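Hisbridge Residents Help Exchange
Section: Household Storage and Moving

Storage unit lease ended early: who is responsible for the remaining balance?

Posted by Bellover_Tenant, 11/5/18

I would appreciate guidance on the following matter. In September I signed a six-month agreement for a storage unit at the Swanepoel facility on the east side of Hisbridge. The monthly charge is $75, and I paid a refundable deposit of $30 for the gate card. My new apartment has more closet space than I expected, and I no longer require the unit. When I told the front office that I wished to leave, I was informed that the full remaining term would still be due.

The agreement contains a paragraph headed "Early Departure" which states that the renter "shall give written notice and shall remain liable for reasonable charges." It does not mention the full term. I have emptied the unit and swept the floor. My inquiries are as follows. Does notice given at the counter have any standing? Is the deposit for the card separate from the rent? Should I continue to pay while the matter is under review?

Posted by Erutent Housing Desk

Please note that the comments below are general in nature and do not replace advice from a licensed attorney.

Spoken notice is seldom sufficient when an agreement calls for written notice. You should send a dated letter to the address printed on the first page of the agreement, by a method that provides proof of delivery. The date of that letter, and not the date of your visit to the counter, will most likely be treated as the start of the notice period.

With respect to the balance, the words "reasonable charges" are open to interpretation. In many places a facility is expected to make an effort to rent the unit again, and it may not collect from two renters for the same space and the same period. You may ask the office in writing whether the unit has been listed as available. If it has been rented, request the date on which the new agreement began.

The card deposit is normally handled on its own. Return the card in person and obtain a signed receipt. If the office applies the deposit to unpaid rent, it should be able to point to the line in the agreement that allows this.

Before you return the card, it is advisable to complete a short record of the contents you removed and where they were taken. Small items should be grouped in open containers or trays so that they can be checked against the list without unpacking.

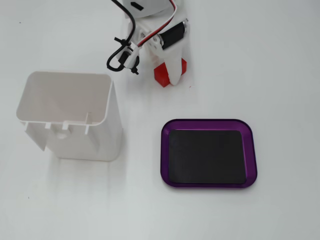 Documents to keep

1. The signed agreement, with all attached pages.
2. Proof of each monthly payment.
3. A copy of your letter and the delivery record.
4. Photographs of the emptied unit, including the door and the lock.
5. The receipt for the gate card.

As to continued payment, members are generally advised to pay any amount that is not in dispute and to state in writing which amount is contested. Stopping all payment without explanation may lead to late fees or a lien notice.

Posted by R_on_Canal_Street

I had a similar case with a different company. They asked for $239 and I wrote back once asking for an itemized statement. The revised figure was much lower. I do not recall what the clause in my agreement said, but the statement was what settled it.

Posted by Northgate Filing

The previous reply should be treated with caution, as terms differ between companies. I would add one point on insurance. If you purchased coverage through the facility, it may be billed separately and may continue after the unit is vacated. Cancel it in a separate letter and quote the policy number. Also confirm that automatic payment has been turned off with both the facility and your bank.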